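Our sim project (me and Kieran Cropper, two semesters, way too much coffee) was supposed to be about picking tools off a bench with two arms. Most of this report ended up being about one fault, the one we call the Nusteo bug after the name of our planner script.

## What we were trying to do

Simple on paper! The near arm goes to the multimeter, closes on it, lifts, and hands it to the second arm. We left the other stuff on the table as clutter, like the black box and the little yellow cone thing, so the planner had something to steer around.
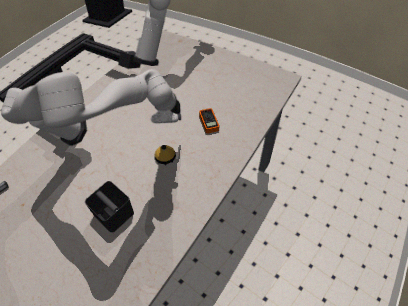
## What went wrong

For the first 20 runs everything was fine and we got a bit smug. Then on run 316 (we'd left it going overnight) the log said "grasp OK" with nothing in the gripper. Kieran thought it was a friction setting. I thought it was the planner. We argued for a whole afternoon, and I'm sorry to say we were both wrong.

What finally helped was looking from the gripper's own point of view. The fingers are open over the tiles, the edge of the table is way out ahead, and the script was happy to call that a good place to grab something.

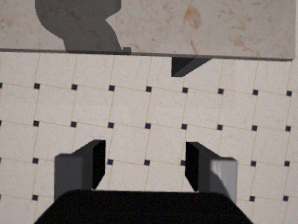 ## Tracking it down

1. We replayed the run with the joint limits printed at every step. No limit was hit.
2. We compared the table position in the planner with the one in the scene file. They didn't match after a reset, and the error grew a little each time (ugh).
3. We made the script check for contact on both pads before it's allowed to write "grasp OK".

The contact check went in first because on a real arm this would be a safety problem, with the second arm swinging over to collect a tool that was never picked up. The reset fix is still on my branch and needs to be merged before the June demo.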